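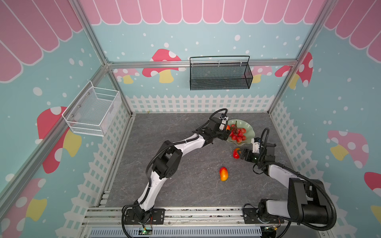
Lychee growers around Penry will finish picking without a levy rise, but the packing shed at Tumier has changed how it grades, and not every supplier is pleased. The shed's quality manager spoke to us on 08/10/2025, ahead of the first consignments.

"The main change is stem length," she said. "We used to take fruit on long panicles and trim it at the bench. Now it arrives trimmed or it goes back."

The shed handled 1,107 trays last season from 17 blocks. Rejections were mostly for browning of the skin, a fault she attributes to moisture loss between the tree and the cool room.

"Lychee skin dries quickly. The flesh is fine, but the buyer sees brown and marks it down. Two hours in the shade is already too long."

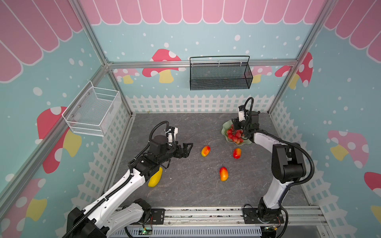
Wire mesh baskets, one black and one white, both empty.

Growers have asked about open baskets for field picking. She is cautious. "Air flow helps with field heat and hurts with drying. If you use mesh, line it with damp cloth and move it often."

Caluria, the later variety, holds its colour longer and will be graded separately from June. Grilent, the carrier, has agreed to a second evening pickup for blocks over 28 kilometres from the shed.

On mixed consignments with mango she was brief. "Different temperatures. We store mango warmer than lychee, so they travel apart. What people do with them at home is their own business."
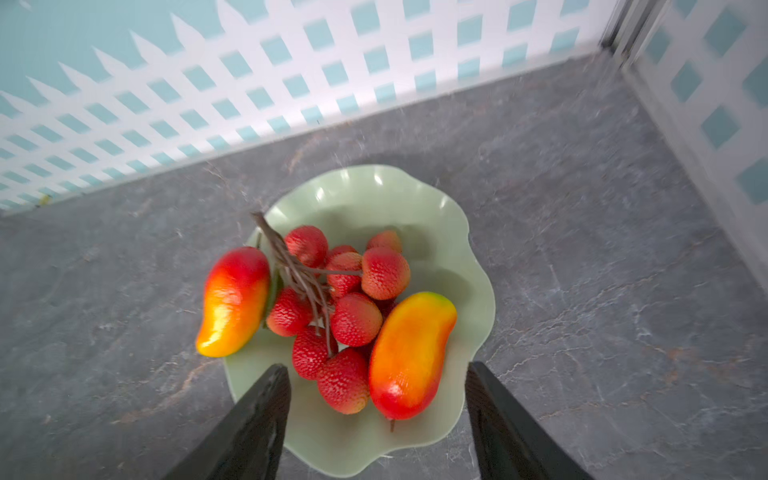 Artificial mangoes and lychees in a pale green bowl.

Suppliers wanting a copy of the revised grade sheet can collect one from the shed office. Trays must carry the block number on the short end.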